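Jarus Soup Names

Jarus is a small dataset of soup names copied from handwritten and printed community cookbooks. I love these books, and I wanted a way to look across a whole shelf of them at once! Version 3, updated 25/02/2024.

What you get

There are 1,482 rows in one CSV file, and 997 of them have a full ingredient list. The rest have a title and a page number only. Columns are title, book, town, page, ingredients and notes. Most of the books come from Dillville and Burnetville, so please don't treat this as a picture of soup everywhere – it leans hard toward bean, corn and potato. 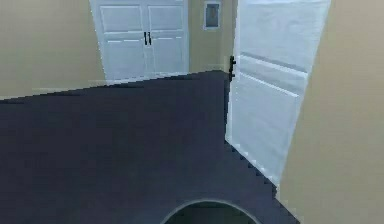 Spelling is kept just as it was in the book. "Chouder" stays "chouder", and I think those are some of the best rows in the file. If you need clean titles, the Oei script in the tools folder makes a second column with modern spelling and leaves the first one alone. It handles chowders very well and gets confused by anything with "surprise" in the name.

Known problems

Over 100 rows have no town. Cup and can sizes are not converted. A few recipes show up in two books with tiny changes, and I left both in (comparing them is half the fun).

Coming next

The December batch of stews still needs checking against the page numbers. Corrections are very welcome – open an issue with the row number and the book title.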